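Forkevo Hand-Held Gripper Kit, Pair

Sold by Grandow. Page updated March 31, 2023.

12 comments

We stock the Forkevo kit and we think it does most of what people buy it for. We also get a fair number back, usually from buyers who believed the launch talk, so this page is longer than the maker's own.

What you get is two grippers that you hold, one in each hand, and squeeze to open and close. Each has its own camera. You do a job with them the way you would with your fingers, the kit records what the camera sees and how the jaws moved, and the recordings go off to train a robot that has jaws of the same shape. No robot is needed to collect. That part is true, and it saves a lot of money.

The claim we have trouble with is that anybody can turn out good examples in an afternoon. Forkevo's sheet says 1,000 usable examples is enough for a "household skill." Enough for what, it doesn't say. We ran our own batch of 1,000 shirt folds on the kit and kept 955 after checking. The ones we threw out were mostly lost tracking and a few where the person's hand slipped. That is a decent keep rate. Whether the robot at the other end learns to fold a shirt it has never met is another question, and the sheet is silent on it.

Clothes are what most of our customers ask about, and clothes are where we'd go slow. A block on a table looks like a block from any side. A blouse has sleeves that go wherever they like, and a busy print makes it hard to tell a fold from a flower.

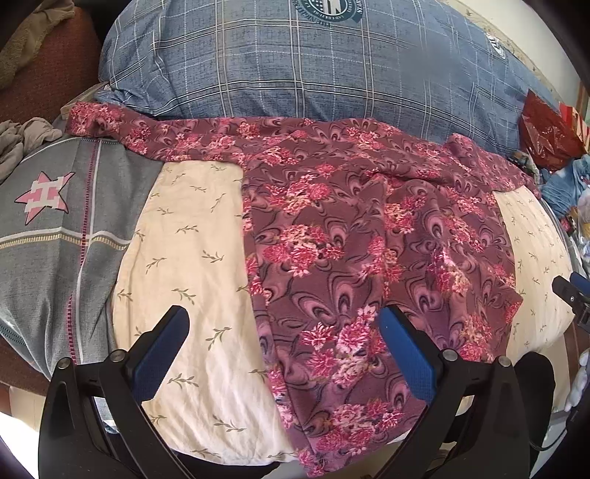 Floral top spread on a sprigged cloth, blue pads at the ready.

If you only collect on plain shirts over a bare bench, expect a system that knows plain shirts over a bare bench. Mix in patterned cloth, patterned backgrounds and the ordinary clutter of a room. Your keep rate may drop. We'd still take the messier set.

The pads

They are textured and they wear. We change ours after 30 hours of cloth work, and Forkevo says to change them when they look smooth, which in our view is too late. Thin fabric is the hard case. One layer is fine if there is a crease to pinch, but picking a single layer off a stack is hit or miss, and practice only helps so much.

Other things to know

The linkage is open, so keep loose threads and drawstrings away from it. Wipe the pins with a dry rag.

Plan on 15 minutes of setup each session, including the mapping pass around the room. Skip the mapping pass and you will be throwing recordings away.

Export works with Pons as shipped. Widach users need a converter, and the free one drops the jaw width on long recordings -- check a file before you send off a whole batch.

In the box: two grippers, two cameras, one set of spare pads, cables, hex key. Memory cards are not included and should be.

Returns are accepted on unused kits. Opened pads can't come back. A revised jaw has been promised for September, and we'll list it when we have one in hand.

Shared 30 times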